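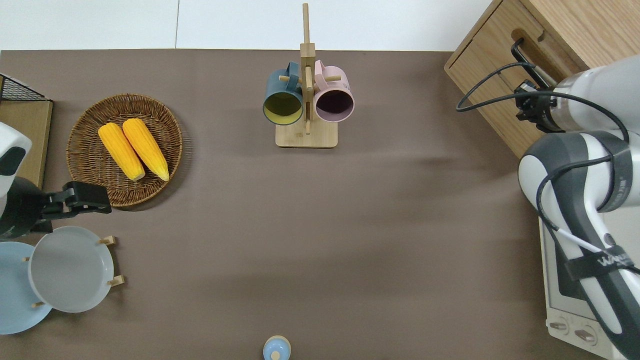

Worktop tips for a small kitchen

Quick ones this week, typed between two loads of washing. Most of it came out of the February clear-out and some I've only just tried.

Mugs first. Get them off the surface. A mug tree takes up one little square of worktop and that's it. Wooden one is fine. Hang them by the handle, heavy ones low down, and don't put two big ones on the same side or the whole thing leans. Mine is a Filtton, had it 4 years, one peg re-glued.

Bright mugs are easier too — everybody knows which is theirs, so fewer get used in a day. Fewer to wash.

Plates. Stand them up. A wooden rack with pegs does it, no need for a cupboard at all if you only use a few. Big plates at the back, and leave a gap between or they stay damp at the bottom. Wipe the pegs now and then, they go grey. Drop of oil once they're bone dry.

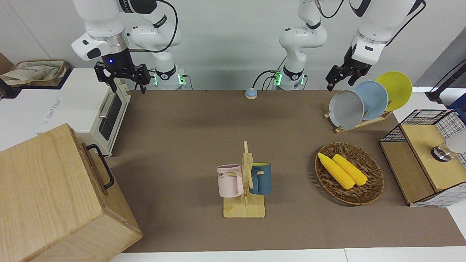

Keep the middle clear. Everything round the edges, nothing in the centre, then you can roll pastry or dump the shopping without shifting ten things. Takes a week to get used to. Toaster oven goes at the end, door facing in, with room for air round it. Crumb tray out on bin day, othewise you forget.

Cloths and tea towels — fold and drop in a fabric basket against the wall. No drawer needed. Not too near the oven though.

Veg that's getting eaten today goes in a wicker tray where you can see it. Corn especially. Leave it in the bottom of the fridge and it's forgotten by Thursday, all the sweetness gone. Line the tray with kitchen paper if anything's just been rinsed.

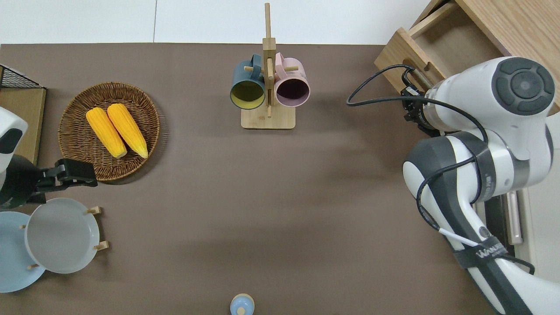
To clean wicker: old toothbrush, warm water, tiny bit of washing up liquid. Don't soak it. Shake hard, dry upside down, out of the sun. Braided rims hold the most muck so start there.

Wire mesh racks: soak 17 minutes (kettle timer, don't ask), then brush both ways. Dry straight off with a towel or you'll get rust at the joins.

Brown worktops hide tea but show flour. Damp cloth, then a dry one. Smears are nearly always too much spray, I was useing twice what I needed.

More next time, probably limescale.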